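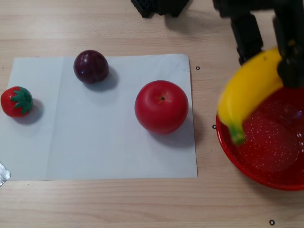 Kunstobst auf weißem Papier, rechts die rote Schale mit Sprenkeln

Stillleben für Einsteiger: Schatten verstehen mit Kunstobst und Papierbogen

Ich liebe dieses Motiv! Eine Erdbeere, eine Pflaume, ein Apfel, eine Banane und eine rote Schale – mehr braucht es nicht, um einen ganzen Nachmittag lang glücklich zu zeichnen. Kunstobst nehme ich inzwischen lieber als echtes, es wird nicht braun und liegt am Freitag noch genauso da wie am Anfang der Woche.

Was ihr braucht

Ein großes Blatt weißes Papier als Unterlage
Kunstobst in verschiedenen Größen
Eine flache Schale, gern mit Muster
Skizzenblock, Bleistifte in HB und 4B, Knetradierer
Farbstifte in Rot, Gelb, Grün und Dunkelviolett

Schritt 1: Die Unterlage

Legt das Papier flach auf den Tisch. Eine Falte im Bogen stört überhaupt nicht, im Gegenteil, an so einer feinen Linie könnt ihr wunderbar prüfen, ob eure Perspektive stimmt. Auf Weiß sieht man die Schatten viel klarer als auf Holz, und um die geht es uns ja!

Schritt 2: Das Obst verteilen

Lasst Luft zwischen den Früchten. Bei mir liegt die Erdbeere ganz außen am linken Rand, die Pflaume weiter oben und der Apfel rechts von der Mitte. So fällt jeder Schatten frei aufs Papier. Die Banane kommt in die Schale, schräg an den Rand gelehnt, das bringt gleich Schwung in die Sache.

Schritt 3: Tiefer gehen mit den Augen

Jetzt setzt ihr euch hin und schaut flacher auf den Tisch. Plötzlich überschneidet sich alles, und genau da wird es spannend.
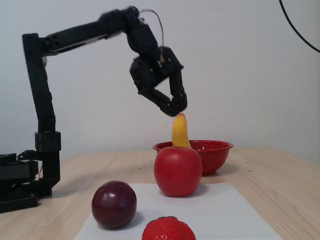 Flacherer Blickwinkel: Der Apfel steht vor der Schale und verdeckt den unteren Teil der Banane

Zeichnet zuerst den Apfel, er ist vorne und gibt den Maßstab vor. Danach den weiten Schalenrand als Ellipse, ganz locker aus dem Handgelenk, ruhig drei- oder viermal übereinander. Was hinter dem Apfel verschwindet, deutet ihr hauchdünn an und radiert es später weg.

Schritt 4: Licht und Schatten

Spart die Glanzlichter von Anfang an aus. Auf der Pflaume sind sie fast weiß, am Apfel deutlich weicher. Die Schatten legt ihr mit HB an und geht nur direkt unter der Frucht mit 4B hinein. Die hellen Sprenkel der Schale lasst ihr frei, oder ihr tupft sie am Schluss mit weißem Gelstift auf (meine Lieblingsstelle!).

Zum Weiterüben: dreht die Schale zur anderen Seite, stellt den Apfel um und zeichnet das Ganze noch einmal in 7 Minuten.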